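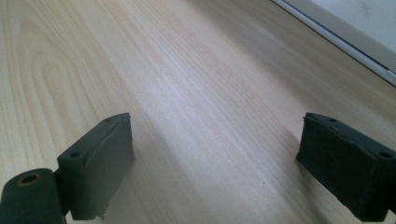
My grandfather ran the only ferry between Skommont and the islands, and for forty years he wrote down the weather every morning before he had his tea. When he died the logbooks came to me, along with his kettle and a coat I could have slept in. I spread the first of them out on the kitchen table that December, and while I read I kept running my finger along the wood, where the grain rises on the left in arches, one inside another, like the humps of a swell coming in past the harbour wall. He'd have had a word for a sea like that – he had a word for most of them.

"Lumpy," said Jericho Manalastas, who had crewed for him as a boy and had come over to help me with the handwriting. "He'd have called that lumpy, and gone anyway."

So we read on, through gales and fogs and one long, glassy summer, until Jericho stopped at a page with no weather on it at all. It said only, "Girl born, 2 in the morning. Did not look out."

I put the kettle on, and he very kindly went to see about the coal.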